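Two weeks with the Veres practice workshop
January 24, 2020 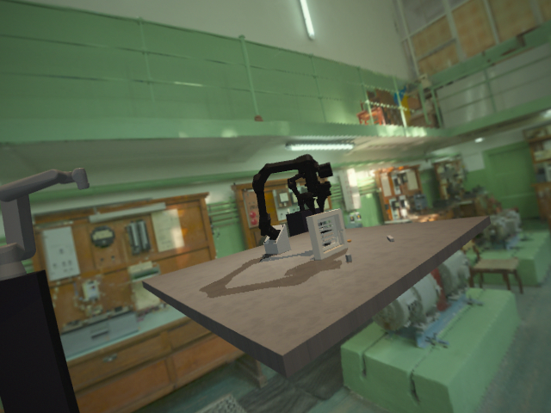
I've wanted somewhere to rehearse robot jobs without tying up the real arm for as long as I've had a real arm, so when Dollance offered me a trial of Veres, their new simulation package, I said yes before I'd finished reading the email. You install it, pick a workshop, pick an arm, and off you go with nothing to bolt down and nothing to break. I did most of my testing in the green workshop, which is the one it opens with, and I've grown very fond of it. It's got a balcony running along over the display cabinets, old-looking wooden drawers, a stool, all sorts of clutter that has no bearing on the work at all. The job itself goes on at the big table in the middle, where the black arm reaches down into a little white bin with its gripper, and there's an upright white frame standing close by with slots in its inner panel. I spent more evenings on that bin than I'd like to admit to my family.

Let me say what you get, because the Dollance website is a bit coy. The basic licence covers the green workshop, the arms, a box of small parts and bins, and a thing called Irine, where you write your moves. Irine is the bit you'll live in. You can drag the gripper to where you want it and save that as a step, or you can type the steps out, or mix the two as I do (drag for the big swings, type for the last little bit where it matters). The steps sit in a list down the side and you can shuffle them about, which saved me a lot of swearing when I realised I was closing the gripper before I'd lowered it.

The licence is £50 for six months. There's a cheaper one for schools but I couldn't get a straight answer on the price, so do write to them if that's you.

Setting up was easier than I'd feared. My computer is nothing special, a desktop I bought second-hand for the accounts, and it coped perfectly well once I'd turned the shadows down a notch. I turned them back up again afterwards, mind you. The shadow of the arm on the tabletop is really handy for judging height when you're looking from a slant, and I missed it the moment it went fuzzy. If your machine can stand it, leave them on.

Now, picking things up. I'll be blunt, the first few days I was hopeless. The bin has a sloping side, and if you come in at the wrong angle you clout it and the whole thing skates off across the table. On my real bench that would be a nuisance and possibly a new gripper finger. In Veres you press the reset key and have another go, and another, and you start to get daring! By the end of the first week I'd stopped coming straight down at everything and had learnt to bring the wrist round early, which I then tried on the bench at home and it carried over beautifully. That was the moment I properly warmed to it.

I asked Alvar Viklund to have a go as well, as he teaches an evening class and has rather more patience than me. He took to it quickly but he had one grumble I agree with, and that's the view. You can swing it about with the mouse, fine, but it has a habit of drifting, so you end up looking at your table tilted with a corner pointing at your lap. There's a key to square it up again and it's buried in the third menu. I've stuck a note on my monitor. Alvar's wish was for a fixed view from directly overhead and I'd second that.

The other grumble is mine alone, maybe. Very small parts are fiddly. There are some tiny blocks in the parts box, and when one of them is sitting by something large it's hard to see which way round it is until you zoom right in. And when you zoom right in you lose sight of the arm. I ended up doing it in two goes, looking close first to see where the block was, then pulling back to make the move. It works, it's just slow. A second little window in the corner would sort it.

I wrote to Dollance about both, and Signe Forsberg on their support side came back to me the same afternoon. The overhead view is on their list for the September update. The second window she wouldn't promise. She did tell me you can save your own views in Irine as if they were steps, so the view jumps to where you want it when the arm gets there, and I'd missed that completely. It's on page 6 of the manual, for those of you who read manuals.

A word on Lulludeo, as I know a few of you use it and will ask. It's free, and for a first look at how an arm bends I'd still send a beginner there. But the objects in it don't have much weight to them, everything slides about like soap, and I never felt that what I practised was any use to me later. Veres feels heavier and slower. It's also a good deal nicer to sit in front of for an hour, and I don't think that's a silly reason for liking it. I caught myself having a nose round the cabinets while a long run was going, trying to work out what all the gauges and boards were meant to be.

Who would I recommend it to? If you've got an arm at home or at work and you're nervous of it, yes, gladly. If you run a class and there's one arm between everybody, yes again, as they can each practise on a computer and bring their steps along on a memory stick. If you only want to see whether robots are your sort of thing, start with the free one and come back later.

I've paid for my own licence now the trial's up. Next on my list is getting a part out of the bin and set down by the white frame in one clean run, no resets, and I'm at the stage where it goes right when I'm alone and wrong when anyone is watching. If you try it and find a neater way of getting round that sloping side, please write in and tell me, and I'll print the best of them in the next issue.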